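Call for Participants: Garment Handling Demonstrations with Hand-Held Grippers

Cero project, Pluline Research, Srithong site

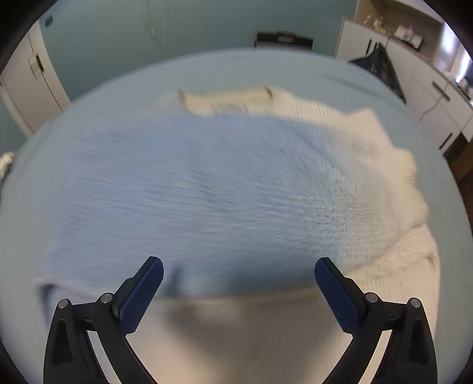
The Cero project studies how much human demonstration a manipulation policy needs before it can handle clothing it has not encountered before. We are recruiting adults to perform short garment tasks with a pair of hand-held grippers. No background in robotics or programming is required. Applications close on Oct 16, 2020.

Background

In our first study, 8 operators recorded demonstrations of a single task: spreading a knit top flat and folding it in half. A policy trained on those recordings performed well on the garments used in training. Performance dropped on ribbed knits and on anything with an elastic edge. Peiyu Xu's analysis of the failures attributes most of them to the grasp phase. The policy closed the fingers at a height suited to woven cloth, and a stretch fabric either slipped out or came up in a double layer.

A second finding concerned the operators. Demonstrations from people who fold laundry in different ways produced a policy that recovered from a bad grasp more often than one trained on the same quantity of data from a single skilled operator. The present study tests whether that result holds with a larger and more varied group. We plan to enroll 100 participants.

What participants do

Each participant attends 2 sessions. The first begins with instruction and practice on the grippers, followed by recorded work on woven garments. The second covers knits, including ribbed and printed items. Tasks are picking up, spreading, turning right side out, and folding. Participants are told the required end state of the garment but are not told how to reach it. Failed grasps are kept in the data — please do not start over unless the session lead asks you to.

The grippers record finger opening, hand motion and wide-angle video of the work area. Video may include parts of the room and the participant's hands. Audio is not recorded.

Eligibility

Participants must be 18 or older, able to stand for the length of a session with breaks, and able to open and close a hand-held trigger repeatedly without pain. Both left-handed and right-handed people are needed. Employees of Pluline and of our equipment partner, Sodik, are not eligible. People who took part in the first study may apply, but their recordings will be analyzed separately.

Compensation

Payment is 152 per session in local currency, made at the end of each session. A participant who withdraws partway through a session is paid for the full session. Travel costs are not reimbursed.

Data and consent

Recordings are stored under a participant code. The list linking codes to names is held by Heledd Lewis and is not available to the analysis group. Participants may ask for their recordings to be deleted at any time before the training set is fixed in April. After that date, recordings can be removed from storage, but models already trained on them will not be retrained.

How to apply

Write to the study coordinator, Peninah Koech, at the Srithong site office. Include your age, your dominant hand, any previous experience with garment work or teleoperation, and the times of day you can attend. Experience is recorded for the analysis and does not affect selection. Technical questions about the grippers or the training method should be marked for Iker Figueroa.

Applicants will receive the consent form and the session schedule together. Bring the signed form to the first session.

Principal investigator: Wiroj Luangrath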